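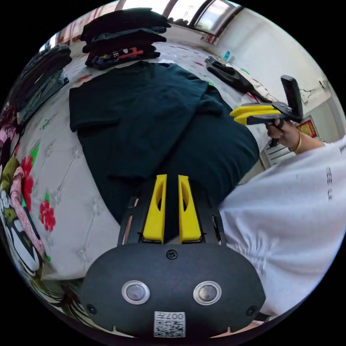 Collection for the garment folding task ran through October under Davina Carnegie, using the paired hand-held grippers in place of the remote control station we used for the first phase. We set a target of 1000 folds shown by hand and are 105 short of it. Most sessions now take place in ordinary bedrooms, where a dark T-shirt laid out on a flowered, quilted bedspread is a much harder thing for the model to pick out than the same shirt on our bench at Britport. The operator works with a gripper on each side of the shirt, and the finished clothes are kept in piles on the same bed.

Remote control has been kept for the arm itself. Erdal Tuncer recorded 60 folds that way, mainly to check that the hand-shown movements stay within the arm's reach. Sleeves are still the weak point - the arm tends to let go before the fold is flat. Bayu Chin is going back through the recordings to mark the moment of release by hand.

42 recordings were rejected, nearly all for lost tracking when one gripper passed behind the other. Operators have been asked to keep their wrists further apart.

Still to do before the next report: finish the remaining folds, start on towels, and agree with Barbara Nowicki at Odport when the second arm can be released to us. Spending is within the agreed budget.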